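Baskets, again

Tue 25 November

I said in May that I was done buying baskets. I have bought two since then, so I'm going to write down what I have learned and then maybe I will stop.

The trouble started with the shelf by the back door. It is 14 inches deep, and most of what they sell for shelves is made for something deeper. You get a basket home, slide it in, and it sticks out far enough to catch your hip every time you go past with the groceries. My neighbor Raquel Ramalho has the same shelf in her unit and gave up on it. She keeps one plant there.

I didn't want to give up because the shelf is where everything lands. Mail, dog leash, batteries, the tape measure, gloves that have lost the other glove. Before the baskets it was a heap, and I went through the heap every morning looking for my keys.

What I use now is plain dark brown weave, straight sides, with a handle cutout low on the front. The cutout matters more than I expected. You hook your fingers in and pull, and the whole basket comes out like a drawer. My old ones had loop handles on the ends, and there was no room on the shelf to get a hand to them. 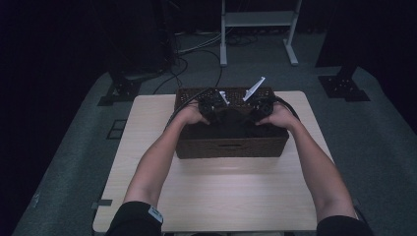 Once a week or so I take everything out and go through it on a table. I used to do this standing at the shelf and it never worked, because I would pick up a letter, read it, and put it right back where it came from. On a table you have room for piles. I make one for things that belong in another room, one for trash, and one for things that really do live by the door. The last pile is always the smallest.

The first time I did it properly I found 25 rubber bands and a library card for a town I moved out of 7 years ago. I also found the spare key to Berwyn Parri's garage, which he had already paid to replace. I gave it to him anyway.

Cleaning a woven basket is easy if you don't put it off. Turn it upside down outside and hit the bottom a few times. Then go over it with a dry paintbrush, the cheap kind, working along the weave. If you use water, use very little, and leave it somewhere with air moving before you fill it again. I put one away damp last winter and it smelled like a pond until spring.
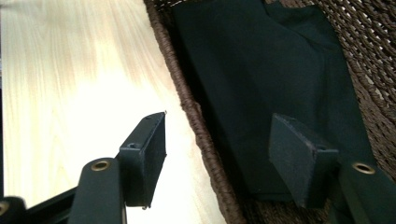 Look at the rim before you buy one, too. It gets handled the most, so it goes first. Run your thumb all the way around the top in the store. If anything catches on your skin, it will catch on a sweater. I ruined the cuff of a good cardigan on a basket I bought in a hurry, and I kept using that basket for another year out of stubbornness.

Lining them is up to you. I cut a piece of old pillowcase for the one that holds batteries and screws, so small stuff doesn't work down into the weave. The one with the leash and gloves doesn't have a liner and doesn't need one.

Next is the hall closet. I measured it on Sunday and wrote the numbers on an envelope, and the envelope is in one of the baskets.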